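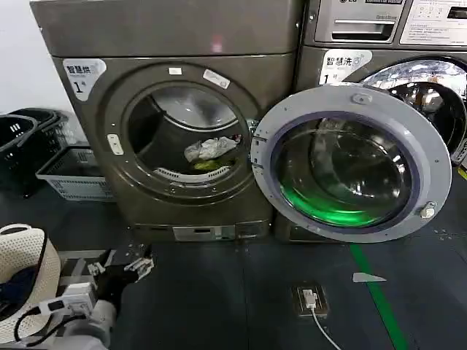
When does the new Renent laundry center open?
The doors open to all residents on 21 April 2022, at 9 in the morning.

Renent is delighted to announce the opening of its shared laundry center at Heffernan Court, the largest of the company's apartment communities. The center serves 1180 households and takes the place of the old basement laundry, which closed for good in February.

Residents asked for longer hours, better light and somewhere decent to sit, and we are thrilled to say they're getting all of it! The new center is on the ground floor next to the mail room, with wide aisles, folding tables at two heights and a step-free entrance from the courtyard. It stays open until midnight every day of the year – holidays included.

Paying is easier too. Residents can use the Zarnura card they already carry for parking and the gym, or pay by phone. Coins will no longer be accepted, and any money left on an old laundry card will be moved to the resident's Zarnura account within 21 days.

The interior was designed by Lidatus, the studio behind the much-loved reading room at Heffernan Court. Lidatus kept the original brick along the courtyard side and added two long window benches, so there's a sunny place to wait with a book or a neighbor.

Every household gets two free washes during the opening month. The credit will show up on the Zarnura card automatically, with no form to fill out. Tours for prospective residents can be booked at the Renent leasing office in the main lobby.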